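Overheard on the 62
By Aurelia Zaugg

14 shares | 3 comments

I ride the 62 bus from Relholm to Lultville four days a week, and I hear a lot of other people's conversations. Last week a man behind me called his mother on speakerphone. For most of the ride she told him about a neighbor's divorce, using first and last names. By the Hofstetter stop, the whole back half of the bus knew who had kept the boat.

He was polite to her, and he thanked the driver when he got off. I don't think it crossed his mind that the rest of us were in on the call.

I brought it up at dinner on Saturday. My friend Bethel Weldu said she does the same thing and had never thought about it. She holds the phone flat in front of her mouth because her ear gets hot. Her daughter, who is in middle school, said calls are for old people anyway.
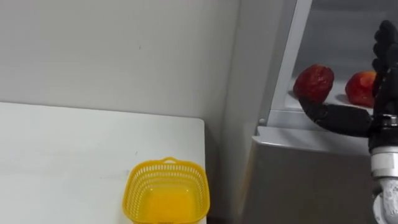 Is it rude to say something to a person on speakerphone?
It depends on how you say it. "Would you mind taking that off speaker?" is fine, and I have used it twice. Both people switched right away, and one of them apologized. Sighing loudly is worse, and I have done that too.

The bus company has put up a sign asking riders to keep calls short and quiet. It went up in April, next to the one about wet umbrellas. I have never seen anyone read either of them.
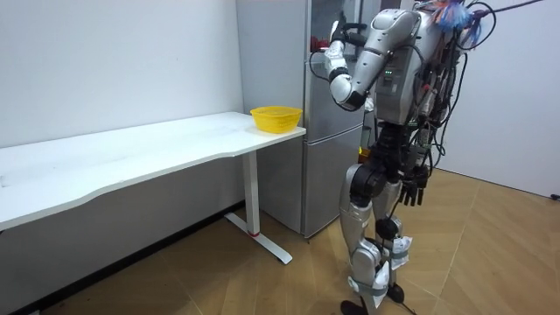 My own phone habits are no better at home. I call my sister in Sisitberg most evenings, and I can't sit down while I do it. I end up in the kitchen, opening things. If I stood with one arm up by the top of the refrigerator door, the way that silver robot is standing, she would know it from my voice and ask what I was eating. She says she can hear the shelf rattle.

So I am not writing to scold anybody. I have started sitting near the front of the bus, where the engine is loud, and I bring a book. I'm on page 80 of it and still don't know who the brother is.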